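3. Materials and Procedure

3.1 Choice of surfaces

The present study asks how people name the materials of the home when they have to choose between an everyday word and a trade word. The first part of the work was made with spoken interviews only, and it was reported earlier by Katene. In this part we add pictures of interior surfaces, so that the speaker has something to look at while he or she is searching for the word. Wood and veined stone were taken as the two main groups, for the reason that both of them have a rich vocabulary in the trade and a rather poor one in daily talk. Examples of the rendered views are given in Figure 2.

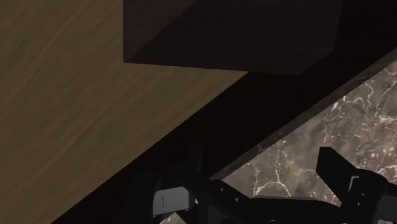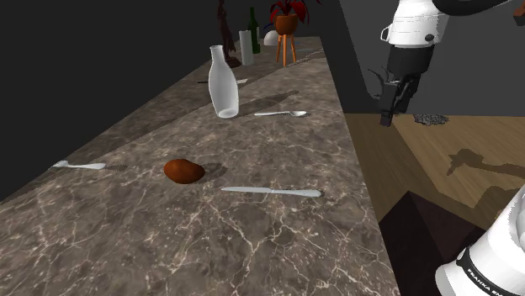 Figure 2. Computer-rendered interior views: a wooden surface with visible grain (first view) and a veined stone countertop with a carafe and a spoon (second view).

The trade words were collected from the printed catalogs of two suppliers, Plomero and Ďurica. The catalogs are written for builders and kitchen fitters, and they assume that the reader already knows the difference between, for example, "figure" and "grain". We did not include words which were only color names invented for one product line, such as "winter smoke" or "old harbor". These names change from season to season and they tell us little about the vocabulary of the speakers. The remaining list was reduced by hand to 96 words. Each word was marked as belonging to wood, to stone, or to both groups.

It must be said that the border between the two kinds of word is not always clear. The word "vein" is used by geologists, by fitters and by people who buy a table. "Knot" is a technical term in timber grading, but a child of six can use it correctly. In such cases we followed the rule proposed in our earlier report: a word is counted as a trade word only if its meaning in the catalog is narrower than its meaning in a general dictionary. By this rule "vein" stays an everyday word and "bookmatched" is a trade word. The rule is simple to apply, although we admit that it depends on which dictionary is taken.

3.2 Participants

The speakers were adults living in Gruldale and in the villages near to it. All of them had English as the language of the home. We tried to have in the group both persons who had renovated a kitchen or a bathroom and persons who had never done so, because the contact with sellers and fitters was expected to be the main source of trade words. Persons who worked in building, carpentry or stone cutting were not accepted. One speaker had worked in a furniture shop as a student, many years before the interview. After some discussion she was kept in the group, and her answers did not differ from the others in any way that we could notice.

3.3 Interview

The interview was held in a quiet room of the public library and it had 4 stages. In the first stage the speaker talked freely about the rooms of his or her own home. The interviewer did not name any material before the speaker did. This was more difficult than we had thought, as it is natural to answer "is it wood?" when somebody describes a floor. Two early interviews had to be put aside for this reason.

In the second stage the speaker was asked to describe a surface so that another person could order the same one by telephone. The telephone task was taken over from the earlier work without changes. It forces the speaker to be precise, and it does not permit pointing or the use of "like this". In the third stage the trade words were read aloud one by one, and the speaker said whether the word was known, and if yes, what it means. A word was accepted as known when the explanation was correct in its main part. For "honed", both "not shiny" and "polished but only a little" were accepted. For "quarter-sawn" we accepted any answer which mentioned the direction of the cut.

The last stage was a short talk about where the speaker had heard the words. Many speakers could not remember this, and we did not press them. Where a source was remembered, it was written down in the words of the speaker and sorted later into family, seller, television, internet or other.

3.4 Transcription and coding

The recordings were transcribed in normal spelling. Pauses longer than 2 seconds were marked, since a long pause before a noun is often a sign that the speaker is choosing between words. Corrections made by the speaker were kept in the text. The sequence "the lines, the, the veins" was therefore coded as two attempts, with "lines" as the first attempt and "veins" as the final choice. This kind of sequence is of special interest for our question and it is discussed separately in Section 4.3.

The coding was done in Greltance, a program for the annotation of spoken text. Kiri Katene coded all of the interviews, and a second coder, who was not informed about the aim of the study, coded a part of them independently. The agreement was good for nouns and weaker for adjectives. Most of the disagreements concerned words such as "warm", "busy" and "quiet", which speakers use for surfaces with a clear meaning but which are also general words of approval. We decided to code these words as everyday words in all cases. The coded material contains roughly 800 naming attempts.

3.5 Some limits of the procedure

Two limits should be mentioned before the results. First, a surface that is only seen cannot be touched, and several speakers said that they would know the name better if they could put a hand on it. Words for touch, such as "cold", "soft" and "rough", are therefore probably less frequent in our material than in real conversation in a shop. Second, the catalogs represent the language of the sellers. A fitter who works alone may use quite different words, among them local ones, and these were outside of our list. A few of them appeared in the free talk of the first stage. We have noted them in the appendix together with the explanation that the speaker gave.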